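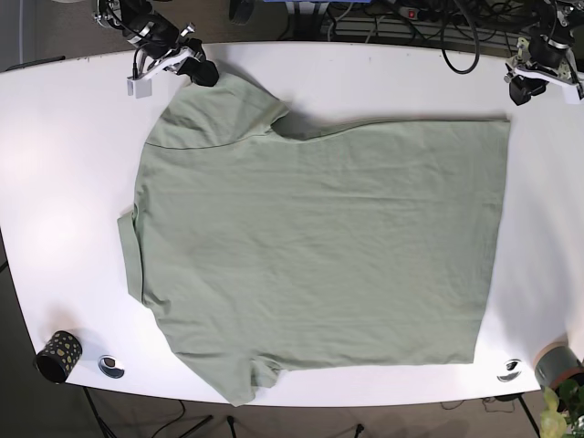

How I fold T-shirts so they stay folded

I used to be a stuffer. Clean tops went into the drawer by the handful and came out looking like old tea towels, and then I'd stand there at seven in the morning wondering why I owned an iron. Last November I had a proper go at sorting it out, and this is the method I've stuck with.

You need a flat surface a good bit bigger than the shirt. I started on the bed, which was hopeless, as the duvet gives way every time you press on it. A table is miles better, and a plain pale one shows you straight away where your edges are.
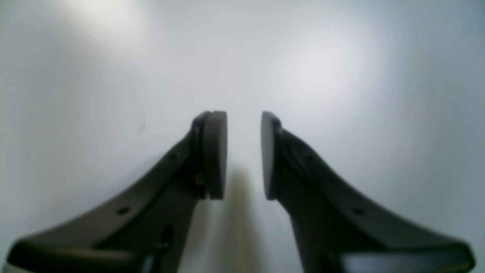 Clear the surface before you start.

Step 1. Lay it out. Put the shirt down flat with the front facing the table, and turn it whichever way suits your arms (I like the collar off to my left). Pull the sleeves out to the sides, then give the hem a gentle tug.

Step 2. Smooth it. Flat hands, from the middle outwards. You're not ironing, so don't fuss over little wrinkles – it's the big ridges that you'll feel later on.
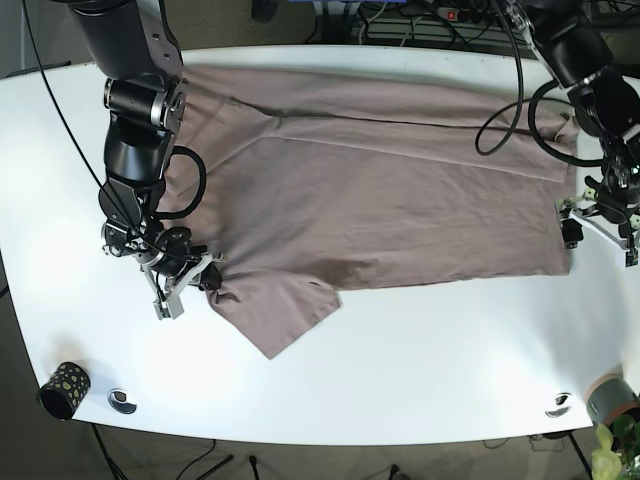 Tetteh Acheampong

Step 3. Fold in the sides. Bring one side over by a third, then turn the sleeve back on itself so it doesn't poke out. Do the same on the other side. You should have a long strip with the collar at one end. If a corner has wandered off, open that side up and do it again!

Step 4. Fold up from the hem. Take it nearly to the collar, then fold in half once more. For a shallow drawer I do thirds at this point, and they'll stand up on their edge in a row.
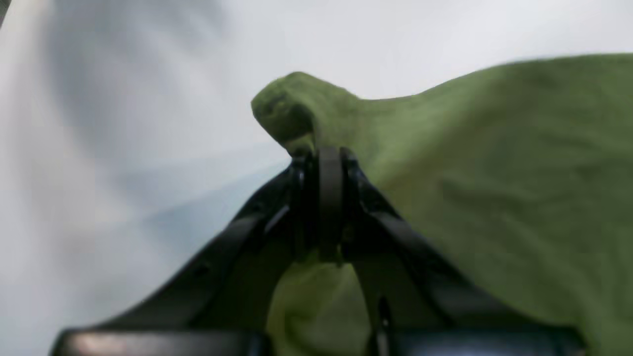
Thicker cotton needs a slightly different touch. It springs back if you rush it, so press each fold down with your palm for a moment before you make the next one. When I need to shift a fold I don't drag the whole shirt about. A small pinch of cloth lifted clear of the table, like the one in the green fabric here, is plenty to move it over and lay it down again. Grab a big fistful and you'll be back at step 2.

I keep 4 piles in the drawer, sorted by colour, with the ones I wear most at the front. My sister sorts hers by sleeve length and we've agreed not to discuss it.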